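Nemosent Good Practice Pack for Small Robot Cells - review

I bought the Nemosent pack with my own money, read it over most of October, and came away liking less of it than I had hoped. It is a binder of rules for people who run one or two small arms on a bench, plus a set of printed checklists and a year of updates by email. The sales page calls it "the missing standard for the small cell." It is not a standard. No standards body had a hand in it, and the small print on the inside cover says so in gray type. Keep that in mind before you show it to an insurer.

What you get for the money is 40 rules in 4 sections: mounting and guarding, cables, the task itself, and records. Each rule takes a page. Some of those pages earn their space. A lot of them say "assess the risk" in slightly different words and leave you where you started.

The mounting section is the best part. It wants every base fixed to something that can't shift, it wants the fixings checked on a schedule you write down, and it gives you a form for doing it that takes a minute to fill in. There is also a good page on two arms sharing a work area. It asks you to mark the overlap on a drawing, decide which arm has right of way, and slow both of them inside it. I have seen far more expensive guides skip that completely.

Cables are where I started to lose patience. The rule says to strap cable along the arm and leave slack at each joint. Fine. How much slack? The page says "adequate." I ran the arm through its full travel by hand with the power off and watched for anything pulling tight, and that told me more than the page did. A beginner would not get that test from the binder, and it should be in there in bold.

The task section is built on a sorting job, putting soft goods into a divided tray. I used socks. It's a fair choice for this kind of rulebook, as cloth folds over on itself and is never quite the same shape twice, and a rule written for blocks won't hold up against it. 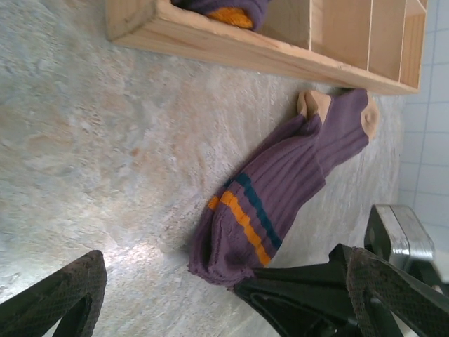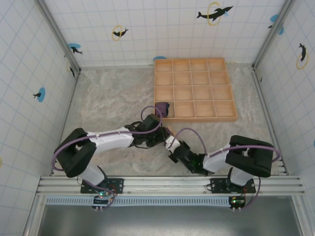 Does following the pack make a cell compliant with the safety rules where you work?

It can't do that. The pack may help you get your notes in order, but you still need a proper risk assessment of your own setup, done against whatever rules apply in your area, and the binder is no substitute for one.

Back to the task section. Rule 20 says a placement only counts as good if the item is fully inside its compartment with nothing hanging over a divider. I like that one. It is strict and easy to check, and it stops you from grading your own work kindly. The next rule says to start every run with the item "in a neutral position" and never says what neutral means for a thing made of knit. Flat? Folded? Cuff toward the arm? I wrote my own definition in the margin.

Records is the weakest section. Nemosent wants a paper line for every run, signed. Their own case study, from a shop they call Stosdale, reports 1,251 runs logged this way and treats the number as proof that the method works. It proves that somebody at Stosdale had a pen. There is no word on how many of those runs failed, or what changed as a result. I'd have traded the whole case study for one page on how to log a near miss.

I compared it with the Higuchi bench guide, which is shorter, cheaper and drier. Higuchi has no checklists and nothing on two arms, but its page on stopping - who can stop the cell, from where, and what has to happen before it starts again - is clearer than anything in the Nemosent binder. The Grarard handbook covers both topics, though it is plainly written for factories and most of it will be no use on a bench.

Small complaints: the binder rings don't close flush, the checklists are printed on glossy stock that smears, and the first email update was an ad for the next edition.

Would I buy it again? At half the price, for the mounting forms and the page on shared work areas. At full price I'd get Higuchi and draw up the checklists myself. Three stars out of five, and the third one is a bit generous.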